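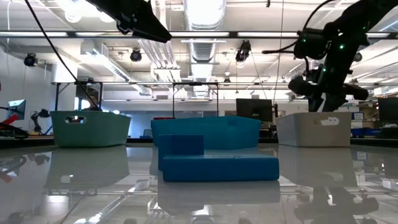

Sala de apoio: três caixas na mesa, bloco de espuma azul à frente da do meio.

Chamado 1212
Assunto: estação Prustwood, temperatura errada no boletim
Aberto por: Junhao Wan
Prioridade: alta
Estado: resolvido, em observação

Descrição
Boletim das 6h saiu com mínima de 20 graus em Prustwood. Impossível, tinha geada no campo ao lado. Gundel e Salazar normais. Jernar normal mas com umidade meio alta, ver depois. Já ligaram da rádio perguntando se a frente fria tinha passado. Preciso disso certo antes do boletim da tarde.

Registro

06:40 Painel aberto. Prustwood marca 20,0 cravado, não mexe nem na casa decimal. Vento e pressão da mesma estação variando normal. Então o link tá de pé, problema é só no canal de temperatura.

06:52 Tirei Prustwood do mapa de mínimas. Boletim corrigido com Gundel e Salazar, nota de "dado indisponível" no lugar. Avisei a rádio.

07:10 Reiniciei o coletor remoto. Voltou, 20,0 de novo. Nada.

07:25 Olhando o histórico: 246 leituras seguidas com o mesmo valor. Começou de noite, e o alarme de valor travado não disparou. Por que não disparou?? abrir outro chamado pra isso.

07:48 Achei a regra do alarme. Desligada só pra Prustwood desde a manutenção de julho. Religuei. Disparou na hora, claro.

08:15 Comparei com o arquivo de configuração de Jernar, mesmo modelo de registrador. Em Prustwood tem um valor padrão preenchido no canal 6: se o sensor não responde, ele grava 20,0 e segue como leitura válida. Em Jernar esse campo tá vazio e grava como falha. Tem que ser vazio.

08:20 Apaguei o valor padrão, mandei a configuração. Agora o canal aparece como falha. Certo, é o que tinha que mostrar desde o começo. Falta o sensor.

09:30 Na estação. Conector do sensor com gelo por dentro, vedação rachada. Pino um pouco esverdeado. Limpei, sequei, troquei a vedação. Abrigo ok, cabo ok até a caixa.

09:55 Leitura voltou: 1,4. Termômetro de mão do lado deu 1,6. Dentro da tolerância.

10:20 Subindo devagar com o sol, 2,3 e depois 2,9. Curva parecida com a de Gundel. Recoloquei no mapa.

11:05 Marquei as 246 leituras como inválidas no banco. Não interpolei nada, a mínima da noite fica em branco mesmo. Se alguem pedir estimativa, usar Gundel e dizer que é Gundel.

Pendências
- revisar valor padrão dos canais em Gundel e Salazar (Jernar já conferido)
- umidade de Jernar, comparar com psicrômetro na próxima ida
- pedir mais vedações, usei a última
- chamado separado pro alarme: quem desliga regra na manutenção tem que anotar prazo pra religar

15:30 Boletim da tarde saiu com as quatro estações. Prustwood sem repetição de valor até agora. Deixo em observação até passar mais uma madrugada de geada, depois fecho. J. Wan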